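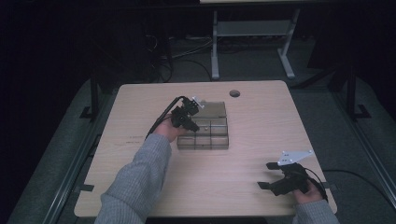
机の上の仕切りケース。

釣りに行く回数は減ったのに、毛鉤を巻く時間は増えた。2024年5月の連休も、川に出たのは一日だけで、残りは家でフックと糸をいじっていた。

巻き始めたのは3年前になる。最初に買ったのはHenriquesという小さな店の初心者セットで、バイスと糸とハックルが入って6,600円だった。バイスは今も使っている。糸はすぐになくなった。

## フックの整理

一番困ったのはフックの置き場所だ。買ったときの袋のまま引き出しに入れておくと、14番と16番が見分けられなくなる。老眼が進んだせいもある。袋の数字は小さいし、中身を別の袋に戻してしまったことも一度ではない。

今は次のように分けている。

- ドライ用は番手ごと
- ニンフ用は軸の長さで2種類
- ビーズは色ごと

ラベルは紙に鉛筆で書いて貼る。油性ペンだと番手を入れ替えたときに消せない。

## 糸とハックル

糸は8/0の黒とオリーブがあればほとんど足りる。赤も買ったが、減らない。ハックルは値段の差が大きく、安いものは繊維が柔らかくて水面に立たない。かといって高いものを買うと、もったいなくて使わずにしまっておくことになる。結局、中くらいの値段のものを二枚持っておくのがよいと思う。

ポルトガルにいる釣り友達のSimãoは、近所の養鶏場から羽根をもらってくるそうだ。虫がつくので、袋に入れて一度冷凍するらしい。うちの冷凍庫では家族に断られた。

## 7月まで

7月に二泊で上流へ行く予定がある。それまでにアントとエルクヘアカディスを巻いておきたい。カディスは毛の量がまだ安定せず、多いと頭が太くなってアイをふさぐ。昨夜の分は半分ほどき直した。次はスタッカーの使い方を書く。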